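Clestow Automation Community
Boards > Grippers and End Effectors > Soft goods

Comparing two parallel grippers for garment folding: is a wrist camera on each arm worthwhile?

Posted by Rosmont Applied Learning Centre
Viewed 2821 times

Our centre is preparing a recommendation on end effectors for handling clothing on a flat surface. Two candidates remain, listed in our records as the Landis pad gripper and the Yoon narrow-finger gripper. The task is to grasp a garment by its edge, lift it and complete a single fold. We have recorded 347 attempts to date, divided between the two. The narrow fingers enter a folded edge more readily, while the padded jaws hold the fabric better during the lift.

The bench has a white surface with a printed grid, and garments awaiting their turn are kept at the back against the wall.

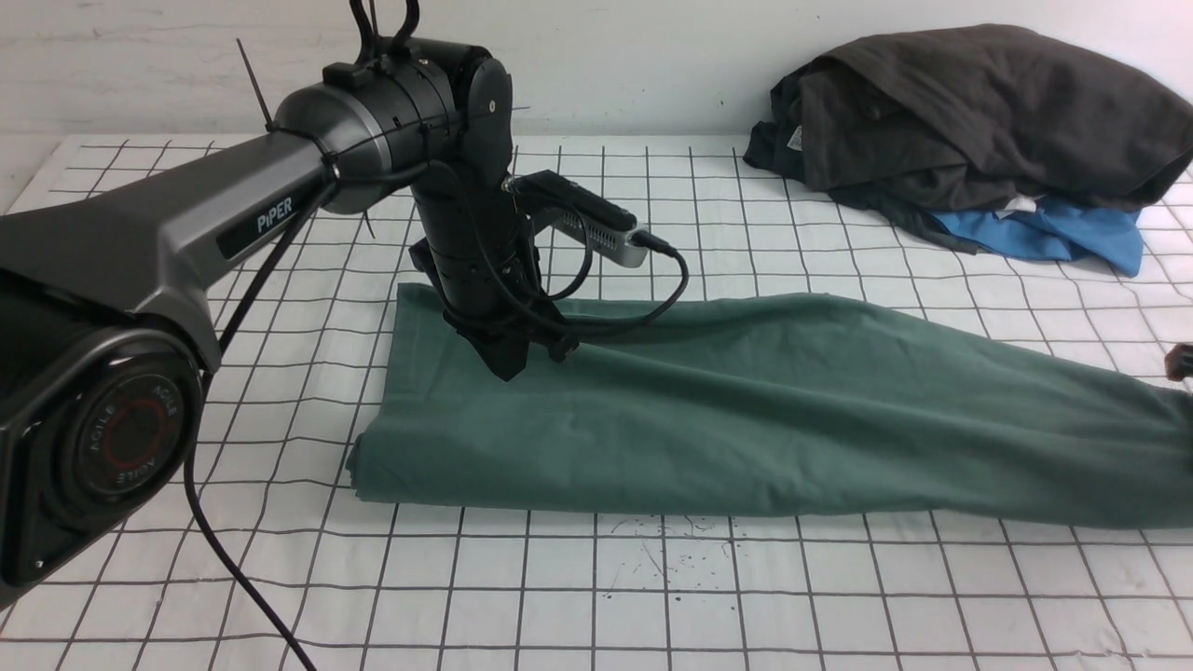
PIPER arm with wrist camera, gripper on the edge of the green cloth.

We would appreciate advice on two matters. The first is whether the comparison is fair if both grippers are driven with the same closing force. The second is whether wrist cameras justify the additional cabling, given that an overhead camera already covers the work area.

Reply from the Landis Technical Desk
Marked as helpful by 9 members

The same closing force is a reasonable starting point, but it will favour one design over the other. A narrow finger concentrates the load on a small patch of cloth, and a wide pad spreads it. We recommend that you tune each gripper separately on a single garment, fix that setting, and then run at least 40 attempts per gripper on garments that were not used for tuning. Please report missed grasps and dropped garments in separate columns. They have different causes and a combined figure will conceal the difference.

With regard to cameras, the overhead view is generally sufficient for locating a garment. It is less useful in the last few centimetres, where the wrist may obstruct the view of the edge — this is the point at which a wrist camera earns its place. Route the cable with enough slack for full wrist rotation and check it at both ends of travel before beginning a series.

Colour should also be considered. Dark fabrics against a white surface are easy to separate from the background, but folds within a dark garment are much harder to distinguish.

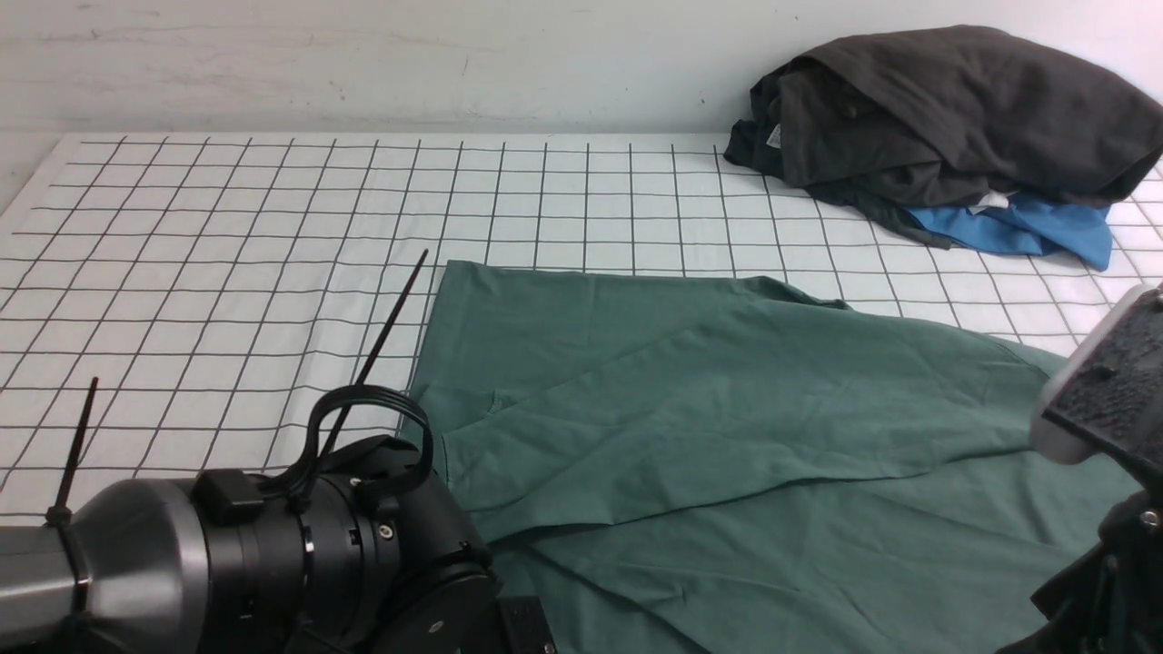

Should the order of the garments be changed between grippers?
The order should be randomized for each gripper and written down, so that creasing from earlier handling does not favour whichever gripper goes second.

Reply from Yoon Bench User

We tried both types last October and kept the narrow one. It was fine on shirts and poor on towels. Didn't bother with wrist cameras. Check that your controller logs the jaw opening, ours did not and we had to start again.

Status: open. Replies to this topic close on Friday.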